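Print this page | E-mail this article

We use cookies to improve your reading experience. By continuing to browse you accept our use of cookies.

4. Household chores: the case of the towel

Cloth is where most claims about home robots run into trouble. A mug has one shape. A towel has as many as you care to give it, and each pick-up makes a new one. Mateos and Prolletti both treat folding as close to solved, but their tests begin with the cloth laid flat, square to the table, with its corners showing. We know of no linen closet where the work starts that way.

We therefore looked at the chore as people do it when they are limited to two jaws in place of ten fingers. Sessions were held in April at the Vilell site, with a person working hand-held grippers at a white table. The cloth in Figure 2 is a plain blue one. 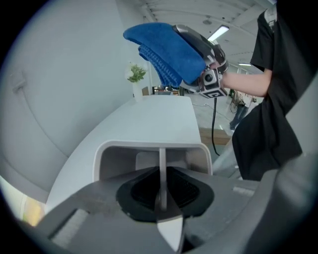

The gripper itself is seldom the weak part. A two-sided pinch will hold a folded towel well enough, and the Skarex arm used in our later trials closed on cloth in 44 of 50 tries. Holding is a small share of the chore, though. In the same trials only 20 of the 50 ended with a fold that our rater, Noelia Echevarría, would have put on a shelf. She was not told which towels had been folded by the arm and which by hand, and she was not generous to either.

Two things stand out in those results. First, the arm had no useful sense of how many layers it was holding. When it took one layer too few, the rest stayed behind and the fold opened. A person feels this through the fingers and corrects it without stopping – with grippers, the same person has to look. Second, the second hand matters more than the published scores suggest. Runs in which one side only steadied the cloth were scored as two-handed work in earlier papers. We think that is a mistake, and we have not counted them so.

Figure 2. Folded blue cloth held in the jaws of the right gripper, above the table. The left gripper is holding no cloth.

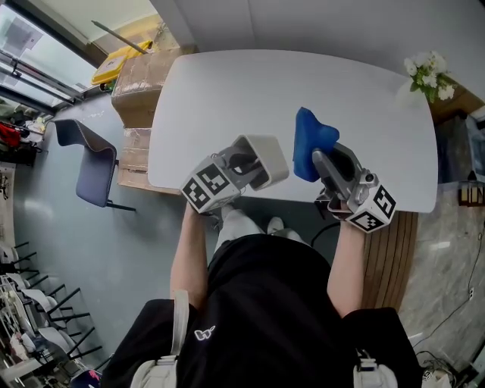
4.1 What the scores leave out

Time is missing from most reports, and so is help. If somebody must spread the towel before the machine begins, and straighten it afterward, the chore has been shared – and the harder half has gone to the person. We found no trial in the Mateos set that recorded this. Until it is recorded, we would treat any claim of a finished household folder with caution, our own figures included.

Contact the editors | Copyright notice | Back to top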